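About Falska

Falska makes a tidying kit for research arms and small service robots. We started in a two-room unit in Brerkley and we are still in the same building, now with the floor above as well. There are 39 of us. Most work on software, five build and test hardware, and the rest handle orders, support and the accounts.

What we sell

Our main product is the Pacheco kit. It is a software package, a set of household objects and a written test plan. The customer brings the arm and the gripper. We bring the tasks, the recorded runs and the people who answer the phone when a grasp keeps failing.

The kit covers ordinary jobs: picking up toys, filling and emptying a basket, moving small things off a bed or a sofa, sorting cutlery. Each task comes with a setup sheet, a list of objects and a scoring form. The current release has 551 recorded runs, and every run can be played back at normal or reduced speed.

A smaller package, Brimunico, is meant for schools and colleges. It has four of the Pacheco tasks, a shorter manual and a license for one classroom. Teachers can add a task of their own using the blank sheets at the back of the manual.

How we work

We set tasks up in furnished rooms. A bench is easier to light and easier to clean, but customers kept telling us their robots did well on a bench and badly at home. Bedding is hard for a gripper. It gives under pressure, it folds, and it changes the height of whatever is lying on it. Soft toys are hard too. They squash, they lean on each other, and their fuzzy surfaces hide the edges the software is looking for.

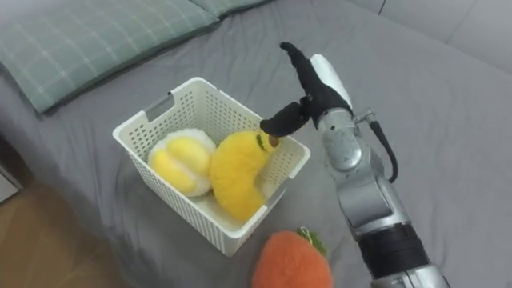
Basket task on a gray fitted sheet, with the gripper close to the tip of the plush banana.

For each task we write down the start position of every object before a run, along with the lighting, the software version and the name of the operator. Failed runs stay in the set. If an object was dropped or the arm stopped early, the scoring form says so and the customer can see it.

New objects are tested before they go in a box. We look at how they hold their shape after repeated handling and whether we can still buy the same item a year later. A good many get turned down on the second point.

Who we are

Milagros Lozano founded the company after several years of repairing packing machines. She still runs the hardware group and signs off each release. Her view was that a robot buyer should be able to repeat a test in their own building and get a number they can compare with ours. The scoring form she drew up for the first kit was one page long. It is now two.

Support is done by the same people who record the runs. They know the tasks well and can often tell from a short clip whether the trouble is in the grip, the camera angle or the settings. We answer by phone and email during office hours.

Ordering and service

Kits are built to order. The price includes setup by video call and software updates for the first year. After that, updates are sold as a yearly plan, and the kit keeps working without one. Replacement objects can be bought singly or as a full set.

We offer on-site setup for customers who are new to this kind of testing. The visit takes a day, and the customer's arm should be mounted and powered before we arrive. We do not sell or repair arms.

Visitors are welcome in Brerkley by appointment. We close for two weeks in August, and orders placed during that time are handled when we reopen.

Page last updated December 11, 2018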